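Questions I keep getting about bowls, scoops and decanting dry goods, all in one spot so I can stop typing the same email over and over. I run Istance out of my spare room and most of you find me through the Skultum pantry swap, so if your question is about the swap itself, ask them! I only know about the bowls.

## Do I really need a separate bowl for pouring things into?

Need, no. But I'd give up my nice mixing bowls before I gave up my decanting bowl. When you open a bag of coffee beans or dried beans or whatever you bought too much of, you want somewhere wide to tip it so you can have a look through before it goes in the jar. I've found twigs. I've found a tiny stone that would have ended my grinder.

## What size should I get?

Wider than you think, and deeper than a pasta bowl. Small round things bounce, and a shallow dish lets them hop right over the side (I still find peppercorns behind my toaster from a batch I did in June). If you can get both hands in without touching the rim, you're good.

## Why do you always go on about pale bowls?

Dark stuff shows up on a light background, that's all it is. Beige, cream, off-white, any of those work. I had a gorgeous charcoal one for a while and I could not see a single coffee bean at the bottom of it, so half of every batch got left behind and then washed down the sink.

A smooth inside matters just as much as the color. You want something a little glossy so the last few pieces slide together when you tilt it, and a thin rim so they pour off cleanly into the jar.
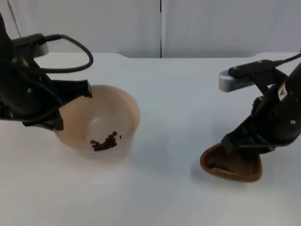

The one thing pale bowls are bad at is hiding stains. Turmeric is the worst and I've given up on it completely, it has its own bowl now. Coffee oil comes off fine with baking soda and a soft cloth, just don't leave it for a week like I do.

## What about the scoop? Can't I use a measuring cup?

Sure you can! A measuring cup is fine for flour and sugar. For beans and pellets and anything that rolls, though, I like a scoop dish with a bit of a point, more triangle than circle, so everything runs down to the narrow end and goes where you aim it. My favorite is brown and slightly ugly and I've had it longer than my car.

## How much should I scoop at once?

Less than looks efficient. I do around 50 grams at a time for coffee, and 100 for bigger things like chickpeas. Heap it up and you'll be sweeping.

## Something always rolls off on its own. Is that me?

Nope, happens to everybody. There's always one. Put a tray under the bowl if it bugs you, or a folded dish towel, which also keeps the bowl from sliding around on a slick tabletop.

## Which jars do you use?

The Miah ones with the clip lid for anything I use daily, and old jam jars for the rest. I bought a set of Deto canisters too and they look lovely on the shelf, but the neck is too narrow for my scoop and I end up using a funnel, which clogs, and then I get cross. Check the opening before you buy. Bring your scoop to the store if you have to (I have done this, no regrets).

## Can the bowl go in the dishwasher?

Mine goes in. If yours is handmade or you don't know what the glaze is, wash it by hand and dry it right away. And make sure it's bone dry before the next batch, since even a little water at the bottom will make sugar clump and dried beans wrinkle.

## Do you sell the bowls one at a time?

I do, and scoops too. Shipping is the same for one bowl or two, so people often split an order with a neighbor. Write to me through the order page and tell me what you'll be pouring into it, and I'll tell you which size I'd pick.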